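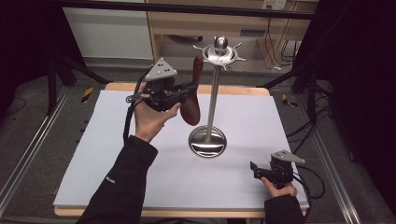 If all the wood hangs on one side, the foot has to pay for it, was the remark from the next bench, and I write it down first, for it changed how I did the rest of the afternoon. I had the plan to load the stand in a circle, as every person does who wants it to look nice. In a kitchen it doesn't go like this. The spoon that is used goes back on the arm nearest to the stove, and then the next one goes on the arm beside it, and the far side remains for the things one uses at Christmas.

Search this notebook Go Advanced

Statero notebook, Drondgate workshop
November, afternoon

Print this entry | E-mail this entry

Today: the steel mug tree from Danari, used as a holder for wooden utensils in place of mugs. The mug tree was bought as a mug tree and it is sold as a mug tree. Our question is only whether we can recommend it in the Statero leaflet for people who have more spoons than mugs, and who don't want to drill a hole in the tiles.

Weights, before I forget. The stand alone, with nothing on it: 1841 g. The full set of wood from Konstantinidis, all pieces together with their loops: 558 g. Both taken on the bench scale, which was set to zero before each. I did not weigh every piece alone. I know I should, and there is a line for it in the table at the end of the old notebook, still empty.

From these numbers one would say there is no problem. The stand is much heavier than the wood. But the number doesn't tell where the weight is. A good part of the steel is in the foot, and this is good. The wood hangs from the top, where the arms are, and there a small weight has a long lever. Last month we had the cheap chrome one, which was also heavier than its load, and it went over when somebody pulled a spatula off in a hurry. It took a bowl with it. So I don't believe the scale alone.

What I like on this stand: the foot is round and in one form, like a shallow dish turned into a base, with no feet sticking out that catch the cloth when one wipes. The pole is slender. The crown on top has short arms going out all around, and a ball on the peak, which one takes between the fingers to lift the whole thing. I would not lift it by the ball when it is loaded. I did it, and nothing fell, but the pieces swing into each other and make a noise like a bad xylophone.

What I like less: the arms are short. For a mug this is fine, the handle is wide and sits where it sits. For a thin loop of cord it is less fine. The loop goes on easily and it also comes off easily, and if one takes a neighbor piece with a quick hand, the loop travels outward. I tried the cord in three manners.

Long loop, single: hangs low, swings much. The broad end of the wood comes near to the pole and knocks on it.

Short loop, single: hangs well, but needs two hands to put it on, one for the wood and one to open the loop. In a kitchen the second hand is in the dough.

Short loop with a knot near the wood, so the opening stays round: best of all. One hand is enough after some practice. This is what I would put in the leaflet, with a small drawing of the knot.

About the dark paddle, the one with the narrow top and the broad rounded end. It is my favorite piece of the set and the most difficult one. All its weight is down in the broad part, so when it hangs it wants to be quiet, and it is quiet if one waits. But if it is put on in a careless way, it turns, and the broad face hits whatever hangs to the left or to the right. I write for the leaflet: leave the arm beside a broad piece free. We can't write how many free arms for each kitchen, people will see this for themselves.

A remark on the white board. I put the foam board under the stand for the steel to be seen well and for the tabletop not to be scratched. For seeing it is very good. For the stability test it is maybe a little unfair, as foam gives way under an edge and a real worktop doesn't. When I lean the stand with the finger, the rim goes into the board slightly and holds there. On stone it would slide before it leans. I repeated the lean test on the bare wood of the table at the end, and it was the same order of results, only the stand moved more sideways. To be repeated on a tile. We have tiles in the store room, behind the paint.

The one-side load, as was proposed from the next bench: I hung all the heavy pieces on neighboring arms and left the other side bare. The stand stood. I pulled down on the most outside piece, softly, as one does to take it off without looking. The foot lifted at the back, a little, and came down again when I let go. The same pull with the load in a circle: the foot did not lift. So it is a matter of habit of the user, and the leaflet must say something on it, but in a friendly way. My proposal: "Start with the heaviest spoon, then hang the second heaviest opposite." In practice they will do it one time and then forget, but this first time is when the stand finds its place on the worktop.
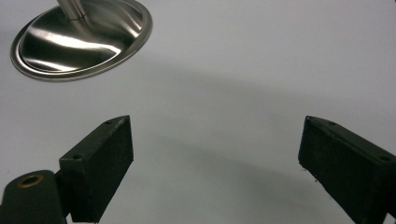
Does the foot need a rubber ring underneath? On a smooth worktop a thin ring is a good idea, and it can be left away on wood or on a cloth mat.

I asked Danari for the ring as a spare part in October and they answered that it is not sold alone. We have flat rubber here, and a circle can be cut with the compass knife. It should be a little smaller than the rim, or crumbs will collect at the outside, and the rubber becomes gray and looks dirty even after washing. I made 2 rings from the flat rubber. The first was not round enough and I keep it for the vise.

The foot, seen from near. It is raised in the center and runs out into a flat, narrow rim. This shape is practical for water: a drop from a badly dried spoon will run away from the pole. But then it stays on the rim, or goes on the worktop. I let some drops fall from a wet cloth to see, and they went outward as I thought, slowly, each one with its own road. For somebody who hangs the spoons wet (I do it at home) there will be small marks on the steel in the evening. They go away with vinegar and a soft cloth. The steel shows fingers also, and more in the center than on the rim.

At the place where the pole meets the base there is a short collar. I looked at it with the lens from all sides. No gap on our piece, and no play when I take the pole and try to move it. On the cheap chrome one it was exactly there that the trouble started, a screw from underneath that became loose with every wash. I would like to know how this one behaves after some weeks. For now I put a small pencil mark in the table of the store room and not on the steel.

The wood itself, short. Konstantinidis sends it oiled, and the oil still smells on the first day. I wiped each piece with a dry cloth before it went near to the stand. The dark reddish-brown one gave some color on the cloth, only very little, and on the second wipe no more. I would not hang it directly against a white wall in the first week. Hanging is in my opinion better for wood than standing in a jar, where the handle ends sit in the last water and become black. In the jar also the broad pieces push the thin ones out of the way and one always takes the wrong one.

Height. The stand fits under the wall cabinet in our small test kitchen, but the hand does not fit well above it. One must pull the stand forward, take the spoon, and push it back. I tried to take it from the side instead. It works for the front arms. For the back arms one turns the whole stand, and here the smooth foot is an advantage and the rubber ring is a disadvantage. I don't have a solution for this. Maybe the ring only for kitchens with free space above, and say so in the leaflet.

To do:

- lean test again on a tile, circle load and one-side load
- weigh every wooden piece alone and fill the line in the table
- drawing of the knot, in a size that one can follow without glasses
- ask Konstantinidis if they can drill the hole in the broad piece a little higher
- the good ring stays in the drawer with the mug tree, please don't use it for the jars
- second opinion on the sentence about the heaviest spoon

Added in the evening: I left the stand loaded on one side when I went to eat, and on my return it was as I had left it. The piece with the long loop had turned its face to the pole. I took the wood down and put it in the box with the lid open, so the oil smell can go out during the night.

Print this entry | E-mail this entry

Statero notebook, Drondgate | Contact the workshop | © Drondgate. All rights reserved. | Back to top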